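Moving a 40-file script pile to Wirero, worth it?
Forum > Languages > Beginners and Switchers
11 replies

pocketlint88
Hi all, first real post after lurking since January. I've been writing little tools in plain JavaScript for years, mostly stuff for my own use, and I finally have one that other people at work rely on. It's grown to 40 files and I'm scared of it. I change a function in one place and something breaks two folders away, and I only find out when somebody emails me.

A friend keeps telling me to port the whole thing to Wirero for the type checking. I did the first four chapters of the tutorial and I like it (the null handling alone made me happy!) but I can't tell if I'm excited about the language or just excited about not looking at my old code. Has anyone here moved something this size?

brackenridge_t
I did it with something smaller, 26 files, and it took me two months of evenings. No regrets, but go in knowing that the first couple of weeks are all red squiggles. Turn strict mode on from day one. I left it off "just until it compiles" and then had to do half the work over again.

mosscode
Gonna disagree with strict from day one. If you flip it on with old code you get a wall of errors and you quit. My first compile gave me 1,413 of them and I closed the laptop and went for a walk. I got through it by leaving strict off, porting one folder at a time, and turning it on per folder once that folder was clean.

brackenridge_t
Per folder is fine if you really do go back and turn it on. I've met very few people who go back.

mosscode
Well, you've met one now :)

pocketlint88
Ok, per folder sounds more like my attention span. What order did you do the folders in? Mine all import from each other, it's kind of a bowl of noodles.

mosscode
Leaves first. Find the files that don't import anything of yours, usually string helpers and date stuff, and start there. Then whatever only depends on those. By the time you get to the noodles you've got types on everything underneath and the checker starts telling you things you didn't know. I wrote up my order when I did it, pasting it in here:

Step 1. Draw the import graph. I used the Jutell plugin, which spits out a picture you can zoom around in. Delete anything with no arrows going in before you port a single line. I threw out maybe a fifth of the project this way and felt great all weekend.

Step 2. Port the leaves and write a test for each one while it's fresh in your head. Keep the old JavaScript next to it and run both on the same input for a while. When they agree, delete the old one and commit. Small commits, please, your future self will want to roll one back. 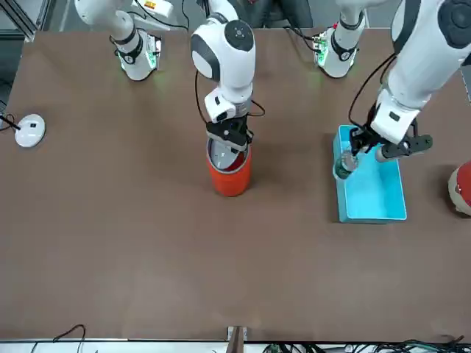
Step 3. Do the file that talks to the network last. Everything coming in from outside is untyped, so you need a decoder at the edge, and you'll write a much better one when you already know what shapes the rest of the code wants.

pocketlint88
This is so helpful, thank you! Saving the whole post. Question on step 2, how do you call Wirero code from the JavaScript that hasn't been ported yet? The tutorial skips right over that.

hollis_again
There's an export keyword for it, look in the interop chapter near the back. The catch is that lists come across as their own type and you have to unwrap them. I lost an evening to a loop that ran zero times without complaining.

If you want something to read alongside, Tatsuya Oshima's notes on the Dranulia mailing list are better than the official chapter. Search the archive for "interop".

grumbletron
Unpopular opinion, don't port it. Your problem is that you have no tests, and a new language won't write them for you. Put tests around the ten functions people use most and see if you're still scared in a month. I've watched two teams rewrite a working thing and both times the users got nothing new for half a year.

brackenridge_t
Half agree. Tests first, sure. But for a one-person project the checker catches a lot of what I'd never think to test, like renaming a field and missing three places that read it.

grumbletron
Find in files is free.

pocketlint88
Ha, ok, find in files is what got me here though! My plan for now is tests on the scary parts, then port the date helpers folder and see how I feel. My biggest file is 700 lines and I'm not touching that one until I've had some practice. Will the Yokoyama formatter cope with a folder that has both kinds of files in it?

hollis_again
Yes, but set it to ignore the .js ones or it rewrites all your quotes and your diffs turn to soup.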